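Speaker notes: "The restart we didn't ask for"
Hotatberg user day, 3 April 2023
Notes go with the slides. The times for each part are on the printed copy.

Slide 1. Title

Say who I am and which site I work at. Floltard runs the cell, Rornon supplied the arm controller, and Oyewole wrote the layer that plans the picks. All three read these notes before today and agreed to them. Nobody was hurt. Say that early so people aren't waiting for it.

Slide 2. What the cell does

One arm, two-finger gripper, a camera at the wrist. It handles soft goods and thin plastic wrap. Soft things are awkward for us in two ways. They hang and swing while the arm moves, and they compress to almost nothing between the fingers. Keep the second one in mind for slide 5.

The cell has a guard door on one side. Opening the door is supposed to stop the arm, and the arm is supposed to stay stopped until a person outside presses reset and then start. Two buttons, two presses.

Slide 3. What happened

February, during a normal run. The arm stopped on a grip fault. The operator opened the door to free a piece of fabric from the edge of the work surface, closed the door, and pressed reset. Start was not pressed. The arm stood still for 8 seconds and then moved.

It made one full move, to the place where the next pick would have been, and closed the fingers on nothing. The operator was outside with the door shut. A minute earlier the same person had been reaching in with one arm.

Pause here. Someone usually asks about speed. The arm was at normal working speed for the whole move.

Slide 4. What we thought at first

First guess was a sticking start button. We swapped it and felt pleased with ourselves. Then we ran the same steps again on purpose, door closed, everyone well back, and got the same move.

Second guess was the door switch. The switch was fine. We spent most of a day on it anyway, and I'd like that day back.

Slide 5. What it was

Go slowly on this one.

The planner decides whether the gripper is holding something by looking at how far the fingers have closed. If they stop short, something is in them. If they close all the way, they're empty. With thin film the two readings are nearly the same. So the planner had a retry: if it couldn't tell, it would wait a short time, then go and try the pick again.

The wait timer kept running during the stop. It ran in the planner, which had no idea the door had been opened. When reset cleared the fault, the controller went back to accepting moves. The planner's timer ran out and it sent one. The controller took the move as a start command because of a setting that had been switched on while the cell was being set up, and left on.

So there were two faults, one on each side of the interface. Either one alone would have left the arm standing still. Don't let this slide turn into a talk about whose fault was bigger. If pressed, say the setting was ours to turn off before handover and we missed it.

Slide 6. The logs

Point to the log from the test runs. We repeated the sequence 50 times. The arm moved without a start press in 11 of them. The other runs looked perfect, and a short acceptance test could easily have passed.

The log on the planner side just says "retry". It had been saying that for weeks and we read it as a quality problem.

Slide 7. What we changed

Setting switched off, and locked behind the maintenance login.
Any stop now clears the planner's queue and its timers.
The planner has to ask for a new start after a stop. It can't send a move first.
Retries on an unclear grip are limited to one, then the cell calls for an operator.
The door procedure now includes isolating the arm and locking it off before anyone reaches in. It should have said that from the beginning — we had been relying on the door switch for a job it was never rated to do alone.

It took 4 changes in software and one in the written procedure. The procedure took longest to get approved.

Slide 8. Still open

We still can't tell an empty grip from a grip on thin film with finger position alone. Motor current helps a little. The wrist camera helps when the view is clear. When material is right up against the lens, or swinging past it, the picture gives the planner very little to go on, and we haven't settled what it should do then. For now it stops and asks. Output is down and we've accepted that.

Leave the next slide up during questions.

Slide 9. Views from the wrist 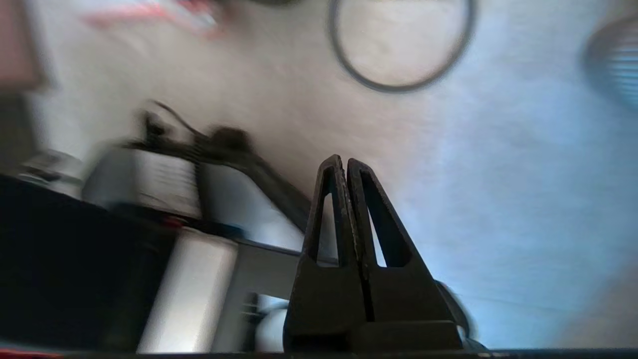
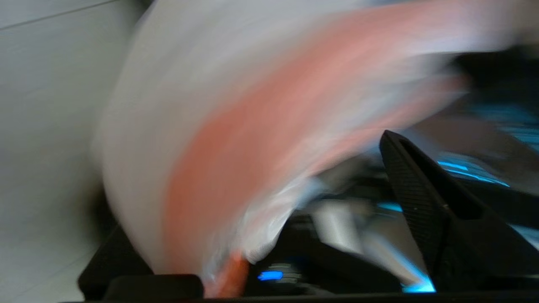
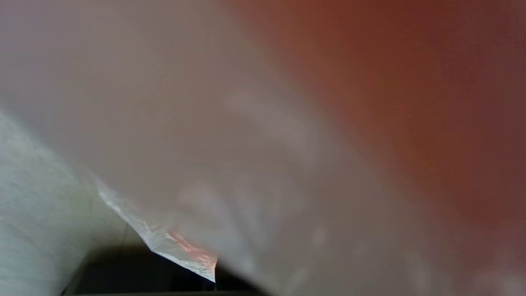 Wrist camera views. First: fingers closed. Second: fabric moving past a finger. Third: thin plastic close to the lens.

Likely questions

Did you report it? Yes, internally and to both suppliers, on the day.

Would a light curtain have helped? It would have stopped the arm in the same way the door did. The restart came after the stop was cleared.

Can we have the test sequence? Yes, ask at the Floltard table. Run it with the door shut and everybody outside.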